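Faceted tumbler

A faceted tumbler is a drinking cup whose outer wall is divided into flat panels, usually six, eight or ten of them, instead of being left round. It is one of the most quietly satisfying shapes ever to reach the kitchen table! The flat sides stop a cup from rolling when it tips over, give wet fingers something to hold, and throw light around in a way a smooth wall never can.

Making

Early faceted cups were blown round and then ground flat against a turning stone, one panel at a time. The work was slow, and a cutter who slipped on the last panel lost the whole piece. Pressing changed that. Hot glass was dropped into a metal mold with the panels already carved inside, and a plunger pushed it outward into every corner. The glassworks at Milow took up pressing early and kept wonderfully full records: its pattern book lists 57 tumbler molds, most of them six-sided, and one February page notes an order for 4,000 cups from a single railroad buffet.

Pressed cups often show fine seams where the mold halves met. On the better ones the seams run along the edges between panels, where they all but vanish - a lovely bit of planning by the mold maker.

Color

Clear glass was always the cheapest and the most common. Greens and blue-greens came next, helped by the iron already present in ordinary sand. The most admired shade among collectors is Brorine, a deep sea color sold by the Bühler works for only two seasons.

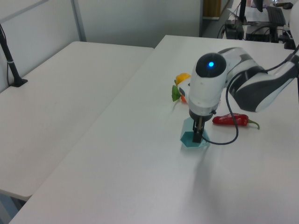
Later makers turned to plastic, which takes color easily and survives a drop onto a tile floor. Purists grumbled, but the plastic cups kept the old proportions and brought the shape into school lunchrooms and campsites.

Collecting

The standard guide is Trudy Katene's Flat Sides, which catalogs 3,585 patterns and is a joy to browse even for people who own just one cup. Valentin Widmer later added a supplement on rims and bases. The largest display is at the Vison Glass Museum, where the cups stand on open shelves by the windows and are best seen late in the afternoon.

Related articles
Pressed glass
Mold seam
Glass cutting
Milow glassworks
Brorine (color)
Stacking cup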